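Chapter 4
When the Arm Joins the Bench

Ask people what they expect when a robot comes to their workplace and most will tell you about speed. Ask them again a few months later and they talk about baskets. Where the basket stands, how far it is from the edge of the table, who moved it. It is a wonderful change to listen to, and this chapter is about how it comes about.

Our main case is Rønning, a packing firm that sorts small goods by hand for toy and gift shops. In August the firm set up a trial table next to its hand benches, with an arm hung over it from above and a cloth spread across the top. Hedvig Midtbø had been a sorter there for years, and she was asked to look after the table. Her first job was a drawing! She had to show on paper where each thing should be at the start of a run, something she had never needed to do for a human workmate.
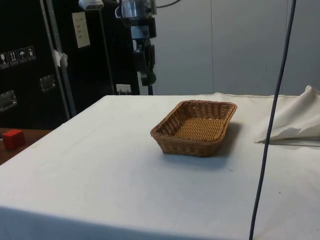

4.1 Work you know without knowing it

Think of putting a ball into a basket. You don't plan it. Your eyes find the ball, your hand opens to the right width before it gets there, and you let go when it feels right (usually while you are talking to someone). Sorters do this all day, and very little of it is ever written down.

An arm needs all of it spelled out in one form or another. How wide should the fingers open? From which side should they come in? How high must they travel to clear the rim? Hedvig found she could answer these questions better than the engineers from Pranura, who supplied the software, and she enjoyed that a good deal. Part of her day now goes on watching the view from the arm itself, which is nothing like the view from a chair.

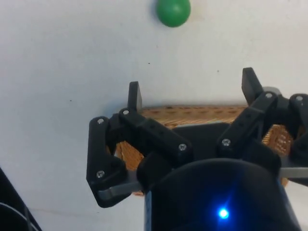
Figure 4.2 The wrist camera's view, with the green ball out on the white surface and the woven basket close to the fingers.

Look for the same thing in any job you study. The knowledge that matters most often belongs to the people who have done the task longest, and they may be the last to call it knowledge.

4.2 From doing to watching

Watching is work, and tiring work at that. Hemi Costigan, who ran the evening bench, put it this way in his notes: "By the end of a shift my hands are fresh and my eyes are finished." Rønning had planned for one long spell at the screen. 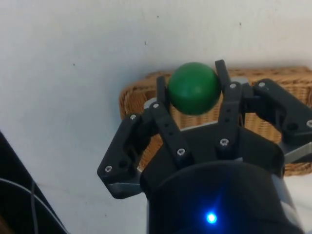

After three weeks the sorters asked for shorter spells, with hand sorting in between, and they got them. Breaks were moved as well. Pay took longer to settle, as the old grades had no line for a person who sorts, watches and writes up faults in the same day. We shall come back to grades in Chapter 6, where a similar trial at Kisum went a very different way.

4.3 Who decides that it went well?

A grip can be firm and still be in the wrong place. Somebody has to say what counts as a good placing, and at Rønning two groups had two answers. The engineers wanted the ball inside the rim. The sorters wanted it set down gently, near the middle, so that the next one had room. Both are fair, and the argument between them taught everyone more about the job than the written guide ever had. 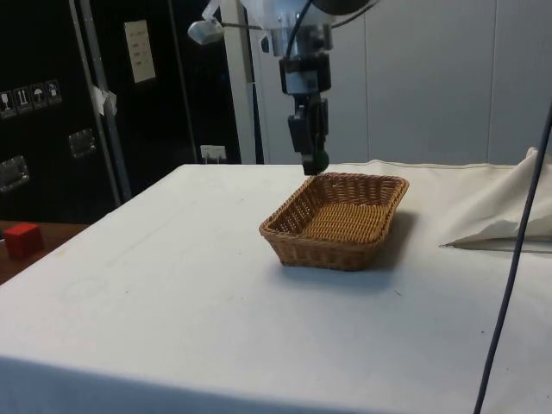
Figure 4.4 The gripper above the back rim of the basket, holding a small dark green object.

Before you read on, choose a small task you do often, such as laying a table or filling a bag. Write instructions for it that a stranger could follow in silence. Swap with a partner, carry out each other's task exactly as written, and mark every point where you had to guess. Keep the sheet, as you will need it for section 4.5.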